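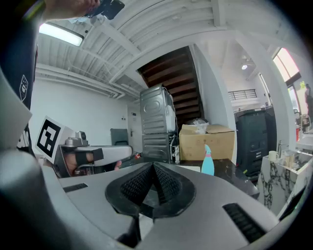
The Urnden Pressing

The record came in a brown mailer with no return address, only a sticker from the shop in Flonmont where I had once, in a weak moment, left my details on a clipboard. Inside was a plain white sleeve with a number stamped in the corner: 58.

I knew what it was supposed to be. Anyone who had spent too many evenings on the Deltotska boards knew. The band had played one show in the grain hall at Urnden, the story went, and the tape had been cut to vinyl in a run of 87 copies, and on side B, past the last song, you could hear the hall itself singing after the band had stopped.

I have heard a lot of halls. They don't sing. They hum if the wiring is bad.

Still, I put it on. Side A was four songs of guitar with the treble rolled off, played by people who had met the drummer that afternoon. There was a cover of something I almost recognized. Somebody coughed near the microphone and I liked the cough more than the chorus.

Side B was one long piece, and then clapping, and then the clapping thinned out and chairs scraped. I leaned in, which annoyed me. A low note came up under the chairs. It held for a while and slid down a half step.

I lifted the needle and looked at the refrigerator. It was running. I unplugged it and played the ending again. The note was there.

So I did what I do. I wrote to the seller at the Flonmont shop and asked who had cut the record. The answer was one line long. Sakalauskas, it said, and a phone number that rang in an empty place. I knew Sakalauskas as a mastering room that had closed years ago, famous for a lathe that drifted flat when the building got cold.

There you go, I thought. A cold lathe.

But a lathe that drifts would pull everything down with it, chairs and coughs included, and the chairs stayed where they were. I checked this with headphones until two in the morning, when I had to plug the refrigerator back in on account of the milk.

In September I drove to Urnden. The grain hall was locked and had a notice on it about the roof. A woman walking a dog told me she had been at the show. She said the band was all right, a little loud. I asked about the end, after the clapping.

"Oh, that," she said. "That was us. We didn't know they'd finished, so we kept the note going for them."

I asked how many people had been singing.

She thought about it. "I don't think I was," she said. The dog wanted to go, and she went with it.

I stood at the door a few minutes longer. There was wind, and a truck somewhere. I put my ear to the wood and heard my own ear. Then I drove home and filed the record under U, and the next week I took it out again and filed it under D.

1458 shares | 3 comments

grooveworn: Good until the dog lady. She's obviously lying, and I'd like to know why he doesn't say so.

flatwound_754: A drifting lathe would not hold a note and then drop it a half step, so he's right about that much. My money is on the refrigerator next door.

marrowtone: Read it twice. Why does it move to D?

Back to top | Contact | Copyright the author, all rights reserved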